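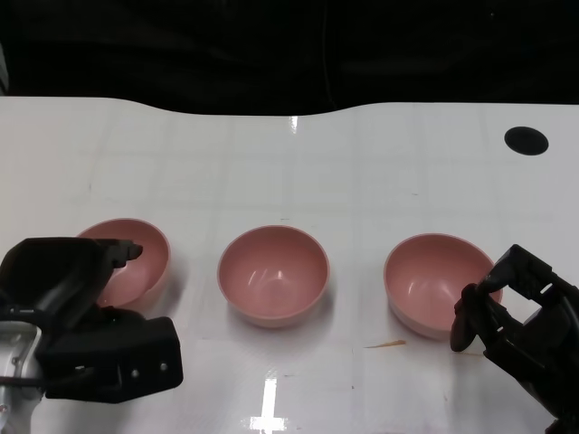 I get asked a lot how I do the fog shots in my shorts, so I finally sat down and wrote the whole thing out. You don't need a fog machine on set and you don't need an expensive effects package. What you need is a locked-off shot, a dark room, something that makes a bit of haze, and an evening you don't mind losing.

The idea is old. You film your scene clean, you film the fog separately against black, and then you put the fog on top in your editor. I used it on Huslow, which is a seven-minute thing about a lighthouse keeper, and nearly every exterior in it was shot on a perfectly clear afternoon in November.

First, your main shot. Put the camera on a tripod and don't touch it. I know moving shots look nicer, and you can get there later with tracking, but for your first go please just lock it off. Shoot when it's overcast if you can. Hard shadows give the game away faster than anything, because real fog kills shadows. Set your white balance by hand and write it down, along with your lens and your shutter speed. I shoot at 1/50 and ISO 800 for these, which gives me a bit of grain to hide behind later (grain is your friend here, it glues things together!).

Now the fog. Hang the blackest cloth you own at the far end of a room. Mine is a big piece of velvet that Morena Fontana gave me when her theater group cleared out their storage, and it eats light like nothing else I've tried. Bedsheets don't work, they always go gray on camera. Put one light off to the side, a little behind where the fog is going to drift, and flag it so none of it hits the cloth.
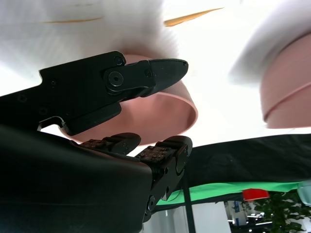 Let the haze settle for a minute before you roll. This was my big mistake for ages - I'd hit record while it was still puffing out, and it looked like somebody vaping off camera. You want the slow, lazy stuff that comes after. Shoot it at a higher frame rate than your main shot and slow it down to match, so it feels bigger. Small fog moves fast and big fog moves slowly, and your eye knows the difference even when you don't. Get much more than you think you need. I aim for around 2 minutes of usable drift per shot.

In the editor, put the fog clip above your main shot and set the blend mode to Screen. The black drops out and you're left with just the haze. If you can still see a faint gray box, pull the blacks down on the fog clip until it goes away. Then duplicate the layer, flip it, scale it up and drop the opacity to 50 percent. Two layers moving at different speeds already look a lot less like a sticker.

The part people skip is depth. Draw a rough mask around whatever is closest to the camera and keep one fog layer behind it. Feather the edge a lot. On Huslow I masked the fence and the keeper's coat and left everything else alone, and Primo Mancuso, who graded it, thought we'd had a real sea mist that day. I let him think so for a week.

Last thing is to bring the contrast down on the background itself. Fog washes out whatever is far away, so lift the shadows back there and take out some color. Then add a little grain over everything, fog included, and watch it on a TV if you have one - banding shows up there that you won't spot on a laptop. If you do see bands, more grain usually fixes it.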